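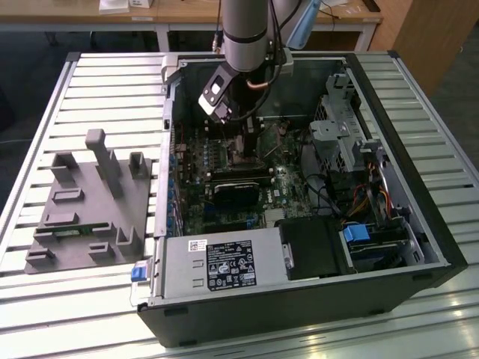 Side panel off, power supply along the lower edge, graphics card across the board.

The desktop tower is an awkward object to take apart in quantity. Gunther Grube, who plans dismantling work for Lunen, puts 34 of them through a bench trial in each batch and records every fastener. Drive cages take longest. Cables pass behind and beneath them, and a cage lifted too early will pull a connector out of the board.

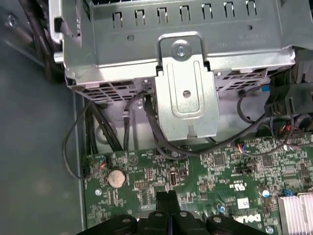

LUNEN WORKS, January – On the Dell desktop, a single cross-head screw with a washer holds the top of the upright bracket to the metal cage. Grube's worksheet calls for the cables below to be traced before that screw is turned. Steel goes to one bin, wiring to another, and boards are kept whole for testing.

Processors are handled separately. Yanling Shi, who grades parts for the reseller Hellwig, accepts them in trays of 100 and rejects any with a scratched underside. The load plate must be fully open before the chip is moved, and the chip is held by its edges – never by the contacts.

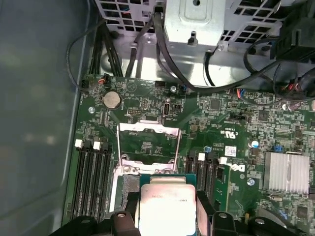 Processor and open socket, with memory slots to either side.

Shi expects to grade 600 chips before the trial closes. Memory modules will follow under a separate worksheet.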